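Ghazala Baloch didn't believe in the Drunbridge ghost, and she didn't much believe in the book about it either. Zoila Sánchez had pressed it on her at the library counter. "You'll sleep with the lights on," she'd said. Ghazala had heard that before.

By page 90 the dead miller had knocked 3 times on the cellar door, and she had rolled her eyes at every one. Who builds a mill with a cellar beside a river? Who goes down there in a nightgown?

She made tea. She read on, mostly to collect complaints.

The miller, it seemed, only came for readers who doubted him. Cheap trick, she thought, and turned the page — and the next chapter began with a woman making tea.

Well, plenty of women made tea. It was hardly a rare colour of cup, either, grey with a chipped rim.

She put the book face down on the arm of the chair. Her flat was on the fourth floor. It had no cellar.

Something knocked, politely, from under the rug.

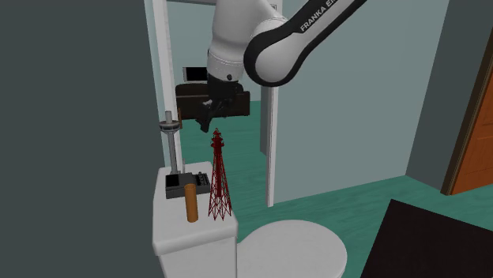
"No," said Ghazala, and picked up her pencil to write that in the margin.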